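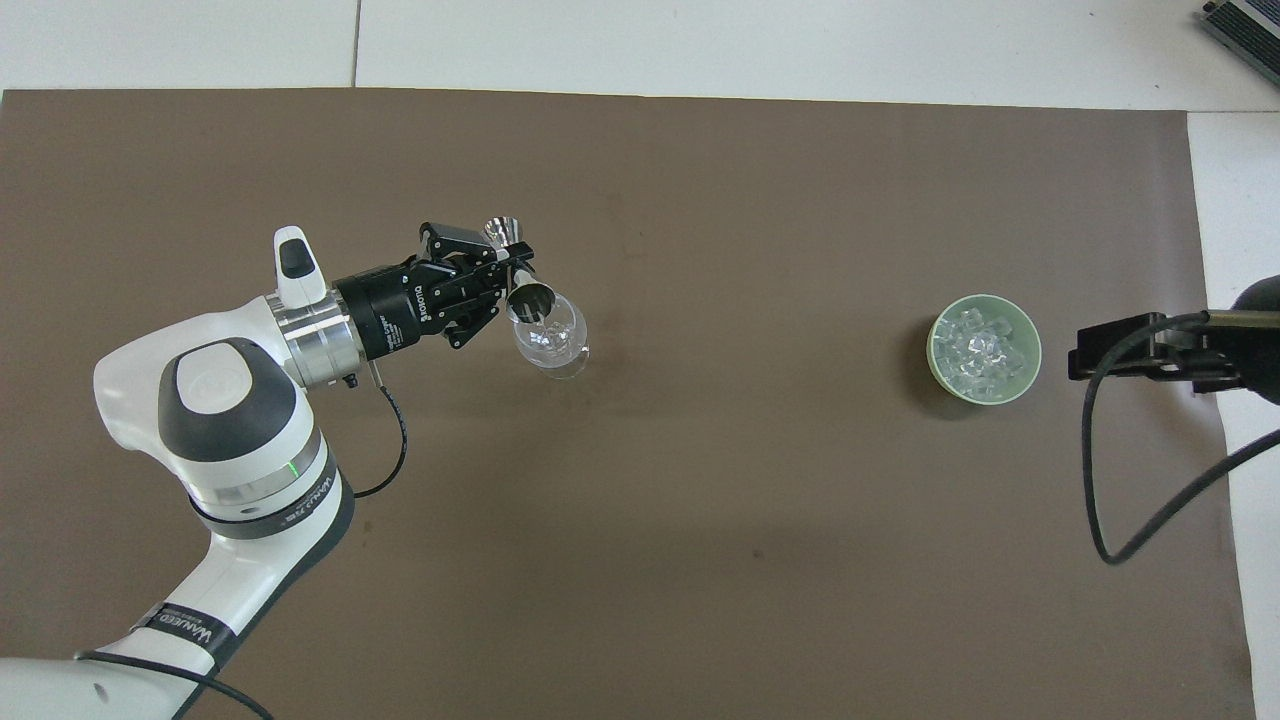
September 2021

Back on Solline after the summer gap. Handheld mode only, version 3 of the patch. The save loaded at the Nieminen pumping station with 813 credits and no fuel cells, so I had evidently quit in a bad spot and forgotten about it.

The station is a standard sluice puzzle. Four gates, one pressure gauge, and the gauge must read exactly 100 before the far door unlocks. Gates one and two add pressure, gate three halves it, gate four resets. The gauge rounds what it displays but the door checks the real value. I had the needle on 100 twice with the door still shut. Closing gate three before opening gate two fixed it. Time lost: most of the evening.

Frame rate is steady indoors. Outdoors, on the causeway to Altitz, it drops whenever the rain starts, and the camera keeps turning a little after the stick is released. Lowering the sensitivity to 4 helps. Text size is still too small for the logbook screens and there is no option for it. The map now remembers its zoom level, which the old build did not do.

Altitz itself is smaller than I expected. One street, a tram depot, a locked observatory. The depot has the usual crate puzzle and I skipped it. The observatory needs three lens plates. I hold two, one from the flooded chapel and one from the vendor, who overcharges. The third should be in the Manum tunnels, going by the wall chart, but the lift there wants a fuel cell and I sold mine.

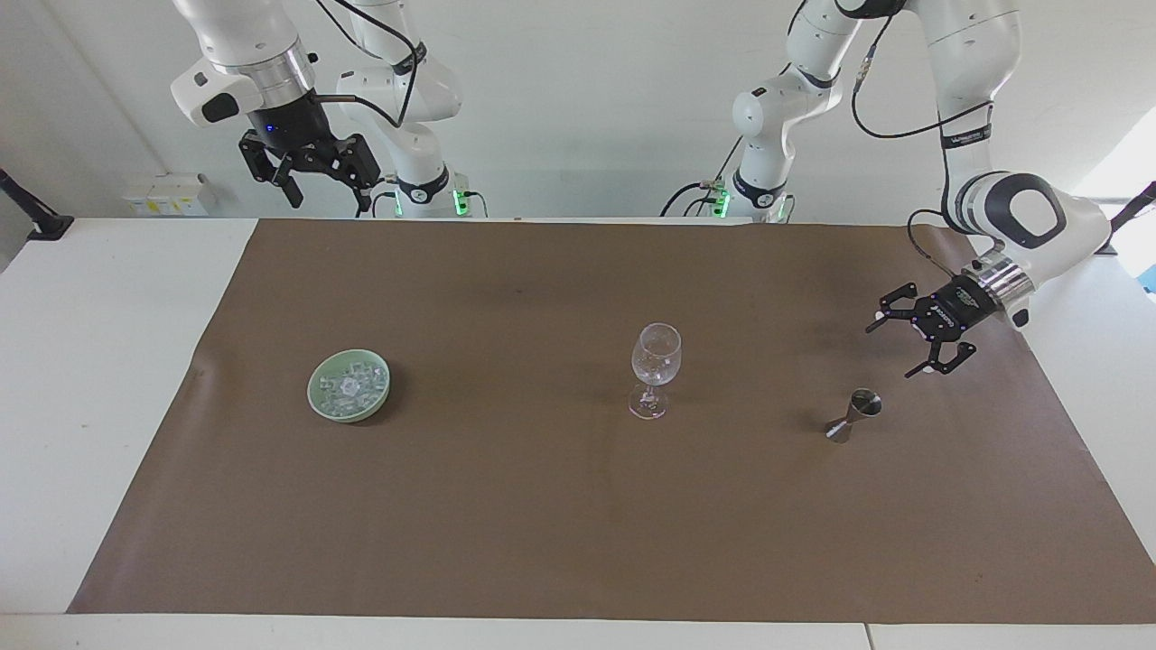
Mariann Győri writes that the lift can be skipped altogether: drop from the broken gantry onto the pipe, walk north until the sound changes, and there is a ladder on the left. The plate is in the second alcove, and the game saves on pickup, so have the lamp charged before going in or you come back out in the dark.

Tried it. The drop costs half the health bar but it works. The ladder was on the right for me - possibly I had turned around on the pipe. Plate collected, lamp at a quarter.

Merja Vuorinen finished last December on the old build and had a different observatory code, so the codes are either random or changed by the patch. Mine is on the back page with the gate order.

Next: recharge at the depot, then the observatory. Keep a separate save before the door.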